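Trarkard festival film to get two-night run after four years in a shed

9 December 2025

A documentary about the Trarkard noise weekends, at which bands played to small crowds in a drained reservoir until the water company asked for its reservoir back, will finally be shown in public next month. It gets two nights at the Wesano, a former bingo hall that still has the numbers board over the stage.

The film is called Rodel, after the generator that powered most of the concerts and cut out during the rest. It runs for two hours and has been finished, in one sense or another, since the August before last. The delay was over music rights. Several of the bands had broken up, one had split into two bands with the same name, and both of those wanted to be asked first.

Lai, the small distributor that has taken the film on, says all the permissions are now signed. One group agreed on condition that its set be shown in full, including the long stretch where the drummer is looking for a spanner. That stretch stays in, and early viewers are said to like it.

Much of the footage comes from people who were there and happened to have a tape running. The sound is what you would expect from a microphone held inside a coat. Lai paid for it to be cleaned up, then put some of the dirt back when the bands complained that they sounded competent.

There is very little talking. A retired engineer from the water company gets the longest interview and comes out of it as the best critic in the film, with firm views on echo and on the proper use of a sluice gate. He went to every one of the weekends, at first to shut them down.
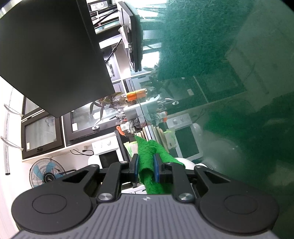

Tickets and times

The Wesano holds 2678 people according to the brass plate in the foyer, though the plate dates from the bingo years and the balcony has been shut since. Only the stalls will be open. Seats are not numbered, coats are to be kept on, and the bar will close during the film at the request of the director, who has met the audience.

Both screenings start in the early evening. The second will be followed by a live set from one of the two bands with the same name. Lai would not say which, and it is possible that Lai has not been told.

Advance tickets are on sale at the Wesano box office and at the Trarkard record shop, cash only in both places. Anyone who can produce an original wristband from the reservoir gets in for half price. The box office has already turned away a number of very clean ones.

A soundtrack album is planned for later in the year, on cassette first and then on something people can play. The generator itself has been offered for display in the foyer – the Wesano has accepted, provided it is not switched on.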